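Rule Nineteen

The rule book at Vultach ran to 54 pages when I started, and I was hired to make it longer. My title was Good Practice Writer, which my mother thought had something to do with piano. What I did was sit on a stool next to a robot arm and write down what it ought to do with other people's stuff.

We had the tidying contract for Presell, who rented furnished apartments, and the rules for that were mostly easy. Rule 1, stop if anyone comes within reach. Rule 2, stop if you don't know what you're holding. Rule 7, open a drawer by the knob and never by the edge. I wrote Rule 7! It took me a week and it's nine words longer in the official version.

Rule 19 was the one that got me in trouble. As I found it, it said: "Every item shall be returned to the place marked for it." Fine, right? You put a label on a slot, the arm reads the label, the thing goes in the slot. We had passed 600 returns in November and the client was so happy they sent us a ham.

Then I took the evening shift, and I got to watching the arm when it had nothing to do. Standard practice is that it rests between tasks with the fingers on the table, in plain sight, power down to a hum. Only it didn't always rest in the same spot. Some nights it would creep over, a hair at a time, and stop short of the makeup organizer, and stay there until I signed off. I checked the logs and there was no command. I checked Rule 19 again and there was no violation either, seeing as it hadn't touched anything.

So I did what I was paid for and wrote an amendment. "Where the marked place and the item disagree, the unit shall wait and ask." I thought that was pretty good. I read it out loud to the arm (you get like that on evenings) and it lifted one finger and put it down again.
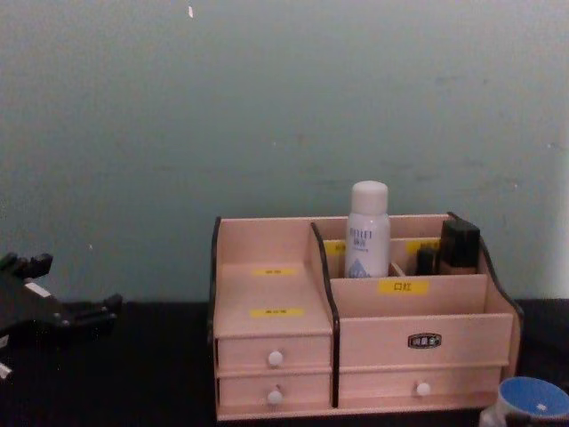
The reviewer over at Nanen sent my amendment back with a single line in the margin. "Ask whom?" And I sat there on my stool, kind of stung, because I'd been picturing me. But I wasn't going to be in those apartments. Whoever lived there would be asleep, or at work, or they'd have moved out and left a lipstick behind, and the arm would just be waiting, all night long, with its question.

I tried "the resident." I tried "a responsible person," which made me laugh. I got up and took a lipstick out of my own bag, a worn-down red one with no cap, and held it out over the table, and the fingers opened. They didn't close. They stayed open, the way you hold a door for someone who's still way down the hall.

"It's mine," I told it. "It doesn't go anywhere. It goes with me."

I wrote that down, crossed it out, and wrote it down again. It's on page 55 now.

Recent stories
The Quách Elevator
Two Keys for the Boiler Room
Salt on the Landing
My Year as a Test Pedestrian

Posted January 10, 2018 | Contact | All stories copyright the author | Back to top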